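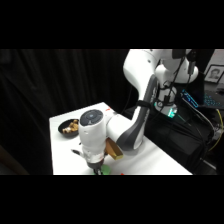

Where should a robot's retry logic live, in the planner or in the controller?

In the planner, with a written reason attached to every retry. The controller should do what it was told, stop when it can't, and report what it felt.

I have held this view for a while and I keep getting happier about it, so let me try to make the case properly. I write the planning layer at Hitow, a small shop that does tabletop manipulation software, and most of my week goes into one package called Distutau. It takes a goal ("put the block on the lid"), breaks it into steps, and hands each step to whatever is driving the arm. When I started, every one of those steps had its own little private retry loop. A grasp would close, feel nothing, open, wiggle, and close again, up to 5 times, before the planner heard a word about it.

It looked great in demos! The arm seemed stubborn in a charming way. But the log would say "grasp: success, 14.2 s" and that was all we had. Had it missed by a hair and fixed itself, or had the pose estimate been off from the start and the fingers just nudged the thing into a lucky spot? We couldn't tell, and neither could the planner, which went merrily on using the same bad estimate for the next step.

So we pulled all of it out. Controllers in Distutau now get one try. They return a short result: where the fingers ended up, how wide they were, how much force they saw, and which of their own checks failed. The planner reads that and picks what to do. It might look again with the camera. It might try the same grasp from a different angle, or go do some other part of the job and come back. Whatever it picks, it has to write down why, in a field that a person can read.

That field is my favorite thing in the whole code base. I know how that sounds. But open a run from last October, before the change, and then open one from this summer, and the difference is like getting your glasses cleaned. "Regrasp: finger width larger than object model." "Look again: pose is older than last contact." You read down the page and you know what the machine believed at each moment. Half our perception bugs were found by someone skimming that column over lunch.

The usual argument against this is speed, and it's a fair one. A loop inside the controller can react in a few milliseconds, while a trip up to the planner and back costs us 39 on a normal day. For slipping and for contact, that matters, and I'm not asking anybody to send force control through a task planner. Holding on to a thing you already have is control. Deciding to have another go at a thing you don't have is planning, even if it's written as a while loop in a file with "control" in the name.

The second argument is that the planner gets fat. True! Ours did. We went through a bad spring when every odd failure got its own branch, and the file that picked recoveries was 3437 lines long. The people at Clultismont, who use Distutau for their sorting cells, told us flatly that they had stopped reading it. What saved us was treating recoveries as ordinary steps with conditions and effects, same as pick or place, and letting the search find them. The file is 495 lines now, and I can hold it in my head on a good morning.

There is a third argument I hear more lately, which is that learned policies make all of this old-fashioned. Train on enough recoveries and the policy will just recover. I love watching these policies work, and I'd put one behind any of our steps tomorrow (we already have two in there). But a policy that retries forever on a block it has mistaken for something else is the same private loop I started with, only harder to open up. Give it a time limit, make it report what it ended with, and let the layer above decide. It fits the same slot as a hand-written grasp, and the log column still fills in.

If you want to try this on your own stack, start small. Find one retry loop, take out the loop, and return the failure instead. Things will get worse for a week or so. Your success rate will drop, and the drop is the number of problems you had been hiding from yourself. We ran our first week like that on Henare, our oldest test setup, and filed more useful bugs than in the two months before it.

I'm still unsure about two-arm work, where one side failing leaves the other holding something in midair and a stop isn't really a safe place to be. We have a half-built answer on a branch, with a "hold and wait" result that either arm can return, and I expect to be wrong about some of it.

12 Sep 2024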